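Dark teal for a north-facing den?

zmoroz
Quote came back at 434 for the den from Brikent, two coats. My sister says dark teal will make a north room feel like a cave. Anyone done it?

sylvie_s
Did ours in January. Matte, all 3 walls. We keep the lamps on by noon and I don't mind. 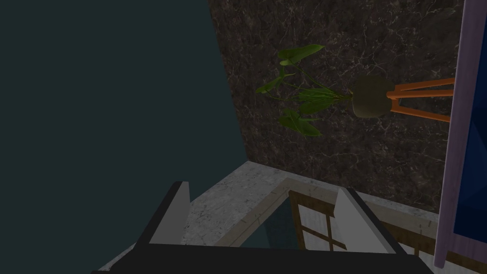

Plain dark teal, computer render

radymyr_t
I'd disagree. North light turns teal gray. Do one wall and leave the rest cream.

sylvie_s
One wall looks unfinished to me.

zmoroz
Getting a sample pot first. Does 434 sound fair?

radymyr_t
I paid 571, trim included.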